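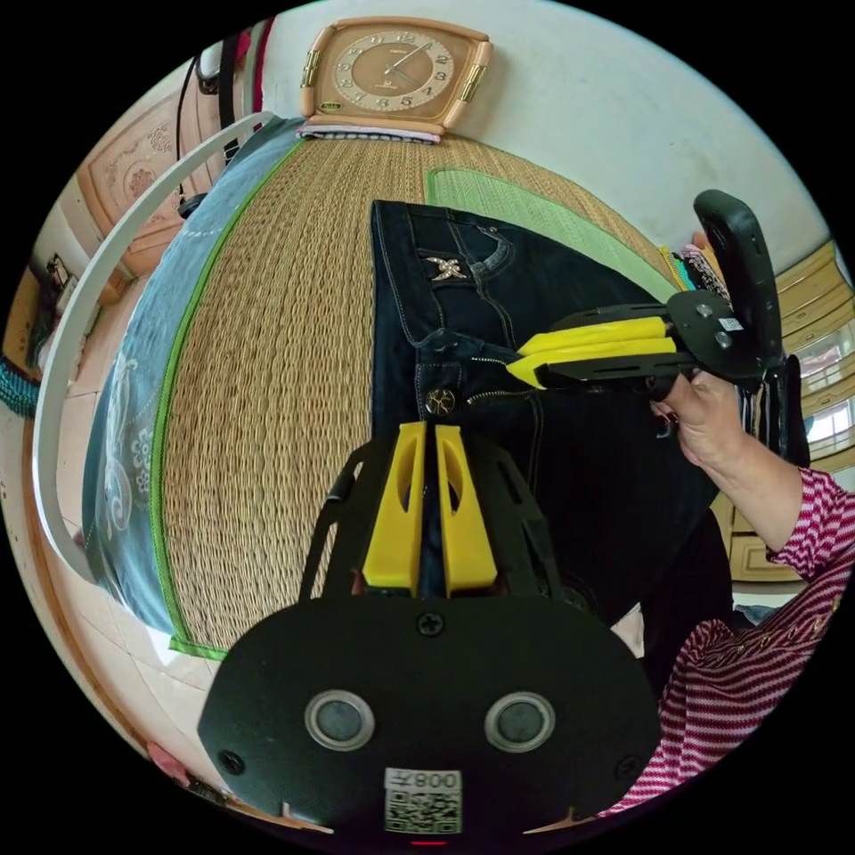
4. Setting Up Your Bedroom Zone

By now your Brumum hub is on the wall, the light on the front is steady green, and you've paired at least one radiator valve. Well done! The bedroom is our favorite room to set up, and it's where most people feel the difference first. Set aside a quiet half hour the first time. If you have a second bedroom, it will go much faster.

You will need:
The Clirkell room sensor (the small round one, in the bag marked B)
One radiator valve for each radiator in the room
The phone or tablet you used in Section 2
A step stool, if your radiator is behind something tall

4.1 Choosing a spot for the sensor

The sensor tells the hub how warm the room feels, so where you put it matters a lot. Chest height on an inside wall is best. Next to the bed is great too, if the nightstand isn't right up against the radiator.

1. Hold the sensor where you think you'd like it and leave it there for 2 minutes. A bit of painter's tape is fine for this.
2. Open the Brumum app and tap Rooms, then Add, then Test Spot.
3. Wait for the bars to settle. Three bars or more and you're good to go.
4. Peel the backing off the sticky pad and press the sensor to the wall. Keep pressing while you count slowly to ten.

Note: Fresh paint and sticky pads don't get along. If the wall was painted recently, use the screw plate in bag C.

Caution: Keep the sensor out of direct sun and away from lamps. A warm lamp will convince it that the whole room is toasty, and your heating will shut off while you shiver.

4.2 Adding the room

1. In Rooms, tap Add and choose Bedroom.
2. Type a name. Short names look best on the hub screen, which shows up to 13 letters.
3. Enter the four-digit room code. Out of the box it is 1587 for every hub. You can change it later under Settings, and we hope you will.
4. Tap the valves that belong to this room. Each one clicks twice when you tap it, so you can hear which is which – a lovely little touch if you have several radiators and can't remember what you called them.
5. Tap Done.

The hub now spends a few moments talking to the valves. You may hear some whirring. Let it finish before you move on.

4.3 Night mode

Night mode is where this gets fun! You pick a bedtime and a wake-up time, and the system lets the room cool off gently and brings it back up before you get out from under the covers.

1. Tap the moon.
2. Drag the left handle to your bedtime and the right handle to your wake-up time.
3. Set the night temperature. We ship it at 60 degrees, and plenty of people like it right there. Try it for a week before changing it (the first night or two can feel chilly if you're used to a warm room).
4. Turn on Early Start if you'd like the room warm when you wake up. With Early Start off, heating begins at your wake-up time.

Early Start learns as it goes. In an older house with thick walls it may take several mornings to get the timing right, so give it a little patience. Come December you'll be very glad you did.

Note: Night mode in the bedroom doesn't affect other rooms. If you want the whole house to follow along, see Section 6, House Schedules.

4.4 If you have Brilon valves

Older Brilon valves work with the hub, but they don't click when tapped. Add them one at a time and write the room name on the sticker inside the battery cover. They also check in less often, so a change you make in the app can take a little while to reach the radiator.

Kołodziej valves need the gray adapter ring. Fit the ring first, hand-tight, and then follow the steps in 4.2 as usual.

Caution: Never use pliers on the adapter ring. It can crack, and a cracked ring may let the valve slip off its pin.

4.5 Quick fixes

The room shows a dash where the temperature should be.
Take the sensor battery out, wait a moment, and put it back with the plus side facing you.

The radiator stays hot all night.
Check that the valve is listed under the bedroom. Valves left in Unsorted ignore night mode.

The app says Window Open, but it's closed.
A strong draft can do this. Move the sensor farther from the door and run Test Spot again.

Next: Section 5, Bathrooms and Towel Rails

Guide last updated 2026-06-09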